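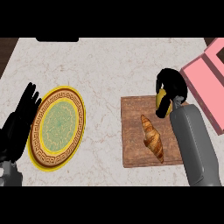
According to Leire Zabala, the fault was in the release path from the first day the right hand was mounted, and the simulator could not have shown it, as the simulator has no bus. Every command sent in simulation arrives. On the bench some do not.

Zabala runs testing for the two-arm kitchen program at Vistham. In May, during a long run of place-the-fruit trials on the physical bench, the right hand closed on an object, received an order to open, and stayed closed. The arm went on with its motion. Casimiro Goicoechea, the operator on shift, reached in to take the object and had two fingers pinned between the hand's thumb and the board. He was bruised. The bench was shut down for the rest of the month.

I spoke to Zabala and to Friederike Brinkmann, the controls engineer who wrote the report, at the company's workshop. Goicoechea joined for the second half.

The task is a plain one. A counter is set with a plate and a cutting board, some food is put out, and the robot moves one item to a named place. The policy is trained in simulation and then checked on hardware with props. The batch in question had finished 2,791 of a planned 3,000 trials.

"The number is in the report because people asked whether the hand was worn out," Brinkmann said. "It was not. We took it apart. The tendons were in tolerance and the motor currents matched the ones logged at delivery."

What the logs did show was a gap. The hand controller expects a new target every 50 milliseconds. If a target is missing, it keeps the last one. That is normal behavior for a short dropout, and most hands of this type do it. After a set number of missed targets the controller is supposed to drop to a low holding force and raise a flag, and the arm is supposed to stop when it sees the flag.

"The limit was 16 missed targets," Brinkmann said. "The counter reset whenever any message came in on the bus. Any message, including a temperature reading from the wrist. So with a bad connector you could lose the targets and keep the readings, and the counter would never get to 16. It would sit at two or three."

The connector was bad. A crimp in the right wrist harness had worked partly loose on the pair that carried commands. The pair that carried the readings was sound. The left harness, made up by the same supplier, Covitz, was pulled and inspected and had no defect.

I asked why the arm kept moving. Zabala said the arm and the hand were on separate controllers and the arm had no fault to react to.

"From the arm's side the hand was healthy. It was reporting in. The arm lifted away from the board as planned and stopped at the retreat position with the fruit still in the fingers. The policy then decided the place had failed and sent the arm back down to try again. Casimiro's hand was there by then."

Goicoechea disputes one detail in the written account, which says he entered the work area during motion. He says the arm was standing still when he reached in.

"It had been still long enough for me to put my clipboard down," he said. "In the report it says 'during motion' because the state machine says it was in motion. It was waiting on the policy. Those are different things if you are the one standing there."

Brinkmann agreed that the wording should change and said a revised version was with Amparo Esteban for sign-off. The status light on the bench is driven by the state machine and was amber throughout. Amber also meant "between trials," so an operator had no way to tell the two apart.

The stop button was within reach on his left side. He pressed it. It cut power to the arm, and the arm's brakes held it where it was. The hand has no brakes, but its gearing does not back-drive easily, so with power gone it stayed mostly closed. Zabala freed him by turning the thumb joint from outside with a hex key.

"That part is worse than the counter," she said. "The counter is a bug. Everyone on the floor believed the stop button would open the hand, and the training sheet said so. I wrote the training sheet."

Four changes are in place. The counter now resets only on a valid target. The arm controller reads hand position directly and stops if it disagrees with the command. Amber has been split into two colors. A manual release lever, made in the shop, is fitted to both thumbs, and it is tested at the start of each shift with the power off.

A fifth change, on the simulation side, is partly done. The team now drops commands at random during simulated trials. Brinkmann does not expect this to improve safety directly.

"It makes the policy less surprised when the hand does nothing," she said. "Before, it had no idea what to do with a hand that ignored it. It retried. It still retries, but it waits for a check first."

The remaining trials were run in full after the restart. The right hand was refitted with a new harness. Goicoechea is back on the bench and says he uses tongs.

Search articles Enter a keyword Search

Comments

Maximiliano Marín
We found the same reset problem on a Prieto line years ago. The heartbeat and the command counter should never share a variable. Was the firmware vendor told?

uvance_tech
Interesting that the stop button gets less space than the counter. A stop that leaves a person clamped should have come up in the risk assessment before anyone powered the bench.

Friederike Brinkmann
Maximiliano, yes, the vendor has our logs. To the second comment: the assessment covered the arm only. The hand was added later and reviewed as a tool change. That procedure is being rewritten.

R. T.
What force is the hand limited to now? The article doesn't say.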